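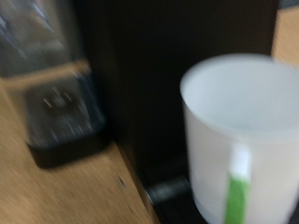
White mug with the green on its handle, blender next door

I finally gave in and made myself a drinks corner! For years the blender lived in the low cupboard behind the roasting pans, and I used it maybe twice a winter because getting it out meant kneeling on the floor and swearing at a muffin tin. Then in November my friend Aurelia came to stay, watched me dig for it one morning, and asked why on earth it wasn't just out on the counter. I didn't have an answer.

So now it's out, jar on, ready to go. I've made 18 smoothies since then (yes, I kept a tally on the fridge, I was proud) and most of them were banana and oats with whatever was dying in the fruit bowl. The mug stays out too. It's my favorite one, plain white except for that bright green on the handle, and it's a good big size for a milky coffee or the leftover smoothie that won't fit in the glass.

What I gave up was my chopping spot, and I do miss it. Onions now happen on the other side of the sink, where the light is terrible. I may move the bread bin next, or get one of those narrow shelves from Candska if they ever have it back in stock. Aurelia says leave it alone for 3 months first. We'll see how long I last!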